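Local paper called our group "anti-growth" and quoted a consultant as a neutral expert. How do I get that corrected?

Posted in: Media & Press > Dealing with reporters

Tamsin Lowther
Member

I help run a neighborhood group in Ellstead. We started over a rezoning plan on the east side of town, and our position, written down on our one sad web page, is that we'd like the traffic study finished before the vote. Thrilling stuff.

The Nillcombe paper covers us, because Ellstead hasn't had its own paper in years. In March it ran a story of roughly 700 words about the rezoning. We are introduced in the second paragraph as "the anti-growth group," no quotation marks, no "which supporters of the plan call," just stated flat like our blood type. We have never used the term. Several of our members work in construction and would be surprised to hear they oppose it.

Right after our quote (two sentences, both mine, both cut in half) the story goes to an "independent planning expert" from Atden who says groups like ours "tend to slow everything down." Atden is the consulting firm that wrote part of the application. Its logo is on the cover of the application. The reporter was holding the application when we talked.

I emailed the reporter the same evening. I'll admit the email was long and used the word "smear." No reply. I then called the newsroom, was put on hold for six minutes, and ended up in the voicemail of someone in ad sales, who did call back, very nicely, to ask if we'd like to buy an ad.

So what can I reasonably ask for? A correction? A retraction? Do I write a letter to the editor, or is that where complaints go to be printed next to the one about leaf blowers? And does it hurt us that we talked to the reporter in the first place?

I don't think anyone at the paper is out to get us. I think somebody was in a hurry. But the regional TV station picked up "anti-growth" the next day and quoted the paper as the source for it, and now it's apparently our first name.

14 replies, 3 shown (sorted by helpful votes)

oldcopydesk
Helpful votes: 78

I spent a long time on copy desks, so let me take the pieces apart. You have one strong complaint and one weak one, and your email seems to have put them in a blender.

The strong one is Atden. Calling someone "independent" when his firm was paid to work on the application is a factual error. An editor can check it in a minute by looking at the cover page. Papers hate running corrections, but they hate having a plain, documented mistake sit in the archive more, especially after they've been told about it in writing.

The weak one is the label. "Anti-growth" is a characterization, and most editors will defend a characterization until the sun burns out. You won't get a correction for it. What you might get is a clarification, or a quiet change to the online version, or a note in the reporter's file so it doesn't happen next time. The last of these is worth more than you'd think.
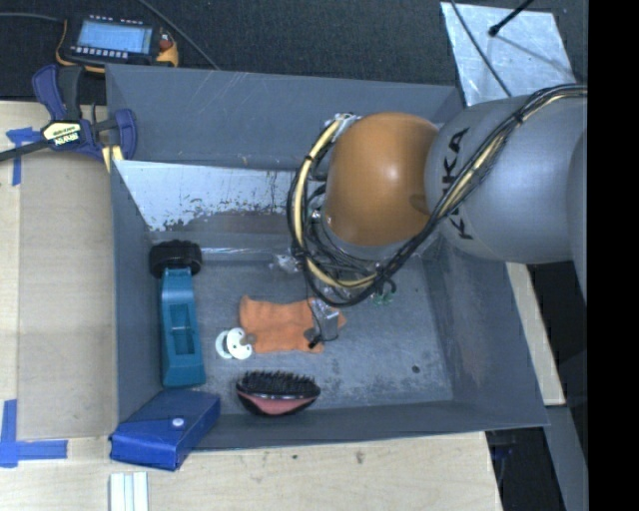
KUKA arm at a gray bin, with the gripper over an orange cloth.

On where to send it: skip the reporter for now. Look for a corrections address, usually in small type at the bottom of page 2 or under "Contact" on the website. If there isn't one, write to the managing editor by name. Copy the reporter, so it doesn't look like you went behind their back. You did, a little, but there's a polite way to do it.

Keep it short. Something like:

"Your March story on the Ellstead rezoning describes a representative of Atden as an independent planning expert. Atden is listed as a co-author of the application (cover page and the credits inside, both attached). I'm requesting a correction. Separately, the story calls our group 'anti-growth.' We don't describe ourselves that way and our stated position is that the traffic study should be completed before the vote. I'd ask that you attribute the term to whoever uses it, or drop it."

Then stop typing. No "smear," no "agenda," nothing about canceling your subscription. Editors get a lot of mail from people canceling subscriptions, and a fair number of them turn out never to have had one.

Don't ask for a retraction. A retraction says the whole story is rotten, and by your own account it isn't. Ask for one and you'll be filed with the people who do that every week.

If you hear nothing in a couple of weeks, send the same note again with one line on top giving the date of the first. After that, write the letter to the editor. Yes, it may run beside the leaf blowers. People read the leaf blower letters. They were the best-read thing we printed.

And about the TV station: write to them too, separately, as soon as the paper fixes anything. They won't notice on their own. A label that's been borrowed from another outlet gets treated as though somebody checked it, and by the third outlet there's a whole family of stories all pointing at one rushed paragraph.

rewi_road
Helpful votes: 6

All media does this. They pick the side they like, that side gets to be "experts," and the other side gets an adjective. Been going on forever. You're wasting your time with a correction, they'll bury it under the crossword. Start your own newsletter. We did that in Rewi and we don't talk to the paper at all anymore.

 Tamsin Lowther: How many people read the newsletter?

 rewi_road: It's growing.

 oldcopydesk: Careful. Don't let the paper hear you're pro-growth.

Margin Notes
Helpful votes: 31

Agree with oldcopydesk on nearly everything. A few things from the other side of the phone, as I did press work for a small nonprofit that also got renamed by its local paper.

Give them a better label. Reporters need two or three words to put in front of your name, and if you don't supply them, whoever they talked to last will. "Ellstead residents' group" is dull and accurate. Put it on the web page, in your email signature, and in the first line of anything you send out. Say it out loud in interviews. It feels silly for a while and then you see it in print.

Talking to the reporter didn't hurt you. A story with no quote from you would have had the same label in it plus "did not respond to a request for comment," and that always reads like you were hiding in a closet. Next time, though, have one sentence ready that can't be cut in half. Ten or twelve words. If you give them three commas they will use one.

Also ask, at the end of the call, "How are you going to describe us?" Perfectly normal thing to ask. Some reporters won't say, plenty will, and the ones who will are often glad to have it sorted before the desk starts writing things in for them. The label in your story may well have come from an editor trimming a longer phrase at 9 p.m. I wouldn't assume the reporter wrote it.

One disagreement with oldcopydesk: I'd put the Atden complaint and the label complaint in two separate emails, a few days apart. When they arrive together, the editor answers whichever one is easier to say no to.

 oldcopydesk: Fair. I've been that editor.

Tamsin Lowther
Update from original poster

Went with two emails. The Atden one went to the managing editor with the cover page attached, and I had an answer before lunch the next day. The online story now says "a consultant with Atden, which helped prepare the application," and there's a correction line at the bottom. The print correction ran too, and for the record it was above the crossword.

The label email is still out there somewhere. The reporter did call me about a different story, though, and I asked the "how will you describe us" thing. Long pause, then "What would you like?" I had the dull version written on a sticky note and read it off. We'll see what the desk does with it.

TV station: nothing so far. I've sent them the corrected link and will send it again next month.

Marked as resolved by original poster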